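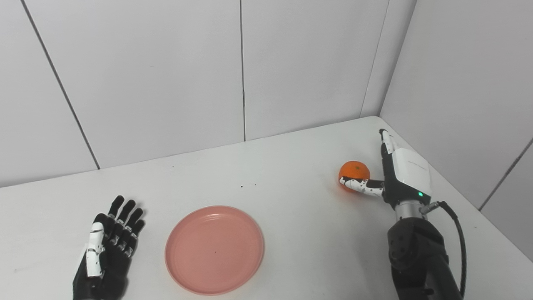
Peut-on faire de bonnes tranches d'agrumes séchées avec un déshydrateur d'entrée de gamme ?
Le Preltberg à sept plateaux y arrive très bien, à condition de couper fin et de lui laisser la nuit.

Je l'ai depuis décembre et il a tourné presque toutes les semaines. Avant lui, je séchais au four, porte entrouverte avec une cuillère en bois coincée dedans, et la moitié de la fournée finissait brune sur les bords et molle au centre. J'avais aussi récupéré un vieil appareil rond des années 2000, de ceux qui chauffent par le bas et dont il faut échanger les étages toutes les deux heures. Il m'a appris les bases, il sentait le plastique chaud, je ne le regrette pas !

Le Preltberg est un modèle à caisson : les plateaux coulissent comme dans un petit four et le ventilateur est au fond, derrière une grille. L'air traverse donc les étages à l'horizontale, et les tranches du haut sèchent au même rythme que celles du bas. À très peu de chose près, en tout cas : le coin arrière gauche va un peu plus vite chez moi, et j'y mets les rondelles les plus épaisses. Je l'ai payé 125 euros, port compris.

Ce que j'ai séché pour commencer

Des pommes, évidemment. Tout le monde commence par les pommes et tout le monde a raison. Une variété acidulée, le trognon laissé en place (les pépins tombent tout seuls), un passage rapide dans de l'eau citronnée, et le lendemain matin on a un bocal entier. Il n'a pas passé le mardi.

Ensuite les poires, plus capricieuses. Trop mûres, elles collent aux grilles et il faut les décoller à la spatule en jurant. Un peu fermes, c'est une merveille, avec un goût de caramel que je n'attendais pas du tout. Puis des champignons de Paris pour les soupes, du thym, des tomates cerises hors saison que j'aurais mieux fait de laisser au magasin.

Et les agrumes, qui étaient la vraie raison de l'achat. Je voulais des rondelles pour les infusions, pour le chocolat, pour poser sur un gâteau sans avoir à confire quoi que ce soit. Avec les oranges, j'ai tâtonné. À température trop haute, la chair fonce et prend une amertume désagréable. En baissant à 57 degrés et en laissant 17 heures, j'obtiens des rondelles translucides, cassantes, d'une couleur de vitrail. J'en ai offert à tout l'immeuble.

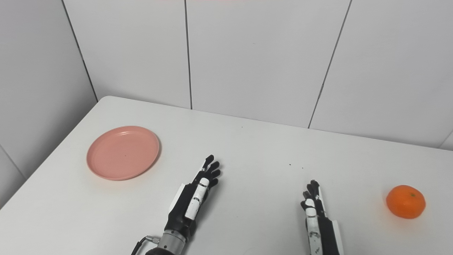
Les petits fruits à peau fine demandent un autre traitement. Ils ont beaucoup de jus pour peu de chair, et si on les tranche trop mince il ne reste que la peau et un filet de sucre collé à la grille. Je coupe plus épais, au couteau à dents et pas à la mandoline, je pose les tranches sur un torchon un quart d'heure avant de les mettre sur les plateaux, et je les retourne une fois à mi-parcours. Les entames, je les sèche aussi : réduites en poudre avec un peu de sucre, elles parfument un yaourt ou une pâte à crêpes comme aucun arôme en flacon.

À l'usage

Les commandes tiennent en deux boutons, température et durée. Pas d'écran tactile, pas d'application, et j'en suis ravie. La minuterie coupe l'appareil toute seule et émet un bip — un seul, discret, que je n'entends pas depuis la chambre. La porte est transparente, ce qui paraît un détail jusqu'au moment où l'on se surprend à aller regarder des rondelles de kiwi à six heures du matin.

Le bruit, parlons-en. C'est un souffle continu, du genre hotte aspirante à la première vitesse. Dans une cuisine fermée, aucun souci. Dans un studio, je réfléchirais. Veronica Sima, une lectrice qui a le même, le fait tourner dans sa salle de bains, porte fermée, posé sur la machine à laver. Elle m'a aussi donné le truc du papier cuisson percé à la fourchette pour les fruits très juteux, je le lui vole sans scrupule.

Le nettoyage est facile si on s'y met tout de suite. Les grilles sont en inox et passent au lave-vaisselle, mais seulement couchées dans le panier du bas. Le bac ramasse-gouttes se lave à la main. Si l'on attend le lendemain, le sucre durcit dans les mailles et il faut faire tremper. J'ai attendu le lendemain plus d'une fois.

Ce qui m'agace un peu

La notice est très mince et son tableau de durées est beaucoup trop optimiste. Elle annonce huit heures pour l'orange : à ce stade, les miennes étaient encore souples et poisseuses. Mieux vaut se fier au toucher. On sort une tranche, on la laisse refroidir deux minutes et on essaie de la casser.

Il n'y a qu'une seule feuille pleine fournie pour les pâtes de fruits, et il m'en faudrait au moins deux. Celles de chez Brendberg, un peu plus petites, rentrent quand même et ne glissent pas. Quant au cordon, il est court. Chez moi, cela a décidé de l'emplacement de l'appareil à ma place.

Dernier point, l'encombrement. Vérifiez la profondeur de votre plan de travail avant de commander, et gardez de l'espace derrière pour la sortie d'air. Je l'avais d'abord collé au mur, le caisson chauffait trop et les pommes du fond avaient durci comme du carton.

Face au Ciobanu

J'ai pu emprunter le Ciobanu de mon amie Veronica Toma pendant un week-end. Il est plus beau, plus silencieux, et sa température est plus stable, je l'ai vérifié avec mon thermomètre de cuisson. Il est aussi nettement plus cher et n'a que cinq plateaux. Pour des herbes fragiles ou des fleurs, je comprends qu'on craque. Nous avons séché des pensées dedans, elles sont sorties d'un violet incroyable ! Pour des fruits en quantité, je garde le mien sans hésiter, parce que sept plateaux pleins d'un coup, c'est une soirée de découpe et puis on n'y pense plus.

Conservation

Bocaux en verre, bien secs, fermés une fois que tout a complètement refroidi. Pendant la première semaine, je secoue le bocal chaque jour : si de la buée apparaît sur le verre, retour au déshydrateur pour deux heures. Les agrumes se gardent des mois à l'abri de la lumière, même s'ils brunissent un peu avec le temps. Les poires, je ne sais pas. Elles ne durent jamais assez pour que je puisse vous répondre.

La prochaine fournée sera de la rhubarbe, dès qu'il y en aura au marché d'Esgate, en rubans sucrés très légèrement. Si quelqu'un a déjà essayé et connaît la bonne durée, les commentaires sont ouverts.

Publié le 11 février 2024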